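Speaker notes: Handling rules for robotic teardown of desktop computers
Tirkico bench practice, revision talk, 7/13/19

Slide 1. Scope
Covers removal and placement of cards, memory, drives and processors in open tower cases. Laptops and servers are out. Monitors have their own sheet from the Diriston site. Mention that the manual sheet dates from 1993 and that we kept its part names so the records still match.

Slide 2. Before the arm moves
Side panel off, tower on its side, board facing up. Supply unplugged from the wall. Operator confirms each of these at the panel. A single confirmation for all of them is no longer accepted.
Ask the room who still uses the old single prompt. Etmont did until last October.

Slide 3. Grip rules
Grip a card on its body or shroud. Never on the capacitors, never on the gold contacts.
Pull along the slot axis. Limit is 40 N at the wrist. If the limit trips, open the fingers, back out straight, log it. Maximum of 3 attempts, then a person takes over.
Release the slot latch first. Most damaged slots in our log come from a latch that was still closed.
Pause here for questions on the force limit. The El Khatib group uses a lower one for older boards and will ask why we do not. Answer: their fingers are narrower.

Slide 4. Clearance
Fingers stay clear of an open processor socket at all times, including on the way out. Loose cables get tied back before the run or the path is replanned. Do not let the arm push a cable aside.

Slide 5. Placement
Each part goes to its assigned spot in the holder. Processors lie in their recess. If a spot is occupied, the arm waits. It does not pick another spot.

Slide 6. Log results
102 teardowns under the revised rules. Read the trip counts off the handout, do not put them on screen. Stress that a trip is a normal entry and carries no penalty for the operator.

Slide 7. The work at hand
Leave up during discussion. Point out the open socket to the right of the card in the first view, then the parts holder on the left of the bench in the second. 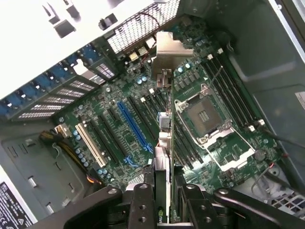
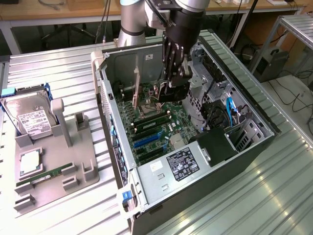
Gripper working inside an open desktop tower, wrist view and bench view.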